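Helura Hand-Held Gripper Pair
Made by Pratow. Sold and demonstrated by Vitari.

Item 380
Sold as a matched pair
Demonstrations by appointment at our Cifuentes showroom

Thank you for stopping by the Helura page! We know that a gripper you hold in your own hand is a funny sort of thing to buy from a web page, and most of our customers like to come in and squeeze one for themselves before they make up their minds. So along with the usual details we've put in a good bit about the open day we held in September, when we had a pair out on the table all afternoon and anybody who walked in could have a turn.

What you're buying

The Helura is a two-finger gripper with a parallel-style jaw that you work by hand. You hold it, you squeeze, and it closes on the object much the way a robot's gripper would, so the person showing the task feels the same limits the robot will have later on. Each one weighs 420 grams without a camera, and a pair comes packed in a single case with six spare fingertip pads, a small wrench and a printed setup booklet (which is short, and which we really do hope you'll read).

The open day table

Markos Vasilakis from Pratow drove over to lead the demonstrations, and he brought the sort of jobs he likes to start people on: small everyday things, a clear plastic tray with dividers, and plenty of room to make a mess of it. A clear tray is harder than it sounds. The walls are thin and the edges are easy to lose track of, especially when you're coming in from above with a finger on either side, and Markos likes people to find that out early while everyone is still in a good mood. 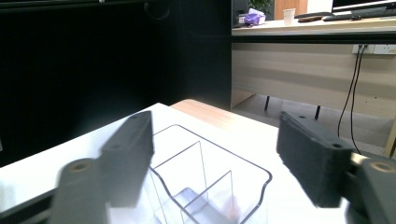 Do I need to own a robot before I can use the Helura?

Plenty of our customers don't have one yet. The grippers work by hand from the first day, and many people spend their first few months just practicing tasks and recording them, then choose an arm once they know what they want it to do.

Working with two

We do sell the Helura as a pair for good reason, and the afternoon made the case better than we could. One gripper is fine for picking up and putting down. With two, you can pass a thing across, or steady a container on one side while you fill it from the other, and that's where visitors started to slow down and concentrate (and, in one or two cases, hold their breath). Markos had everybody try tall, slim objects first, held upright and low down, so that they could feel how much the pads will forgive.

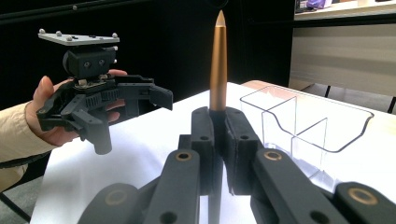 It takes most people a few tries to stop steering with the wrist and start steering with the whole arm. Remedios Barrios, who looks after training here at Vitari, suggests resting your elbows lightly at your sides and moving more slowly than seems necessary. She runs the beginner session herself and she is very patient, so please don't be shy about signing up if you've never held one before.

The brush and organizer task

This was the favorite of the day by a long way. You take a paintbrush and stand it in a clear organizer with narrow compartments, and then you go back for another. We liked it so much that the task sheet is now included in the setup booklet.
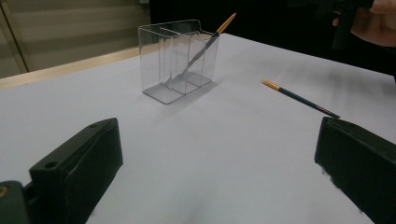 Helura open day: the brush and organizer task, with one brush in and one still to go.

Ordering and visits

Pairs are built to order. Replacement fingertip pads are item 356 and can be added to any order, now or later. If you'd like to visit the showroom, write to Remedios with a couple of times that suit you and tell her what kinds of objects you work with, and bring a few along if they'll fit in a bag!

Page updated 11/24/25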